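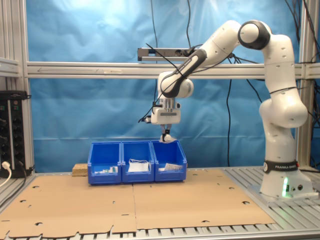 Sorting Small Medical Supplies into Open Bins

Student Project Report
Corrigan Technical Institute, Skoltstead Campus
Submitted Jan 10, 2019

1. Purpose

The project examined how small, light supplies can be kept apart on a shared work table. Items of this type are commonly stored together in one drawer, where flat packets slide under each other and are hard to find. The group was asked by the department to propose an arrangement that uses only storage already held by the campus and to report on its suitability for the Flekmont first aid room.

2. Materials

Three blue plastic bins, open at the top and sloped at the front, were placed side by side in a row. The table has a slotted aluminum surface, and small items can catch in the slots. A large sheet of cardboard from an unfolded box was therefore laid over most of it. The sheet has round holes and several narrow slots of its own, and these were left uncovered.

The supplies consisted of face masks and packaged medical items. All packages remained sealed throughout the project.

3. Arrangement

Each bin was assigned one class of item. The final plan gave the middle bin to the masks, kept in a stack, and one outer bin to the sealed sterile packages. The other outer bin was reserved for small white packaged items.

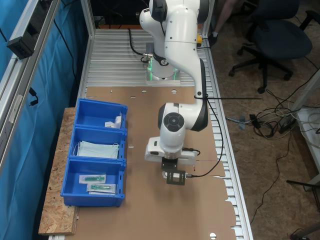

Masks proved the most difficult class to store neatly. The ear loops hang over neighboring items and pull them out of place when a single mask is lifted. Stacking the masks in one direction, with the loops toward the ends, reduced the problem but did not remove it. Sterile packages should lie flat with the clear side up so that the contents can be checked without handling.

4. Record of Trials

The group completed 26 sorting sessions during the term and recorded 700 placements. Of these, 317 involved masks. Errors were entered on the Inari record sheet under two headings, wrong bin and item outside bin. The second heading was used more often, chiefly for thin packets released too close to the front lip.

5. Recommendations

The three-bin row is suitable for the first aid room in its present form. Labels should be fixed to the sloped fronts before use. A smooth mat without holes should replace the cardboard. Bins of greater depth should be considered for the masks if the stock is increased. The completed record sheets are held in the department office under file number 3863.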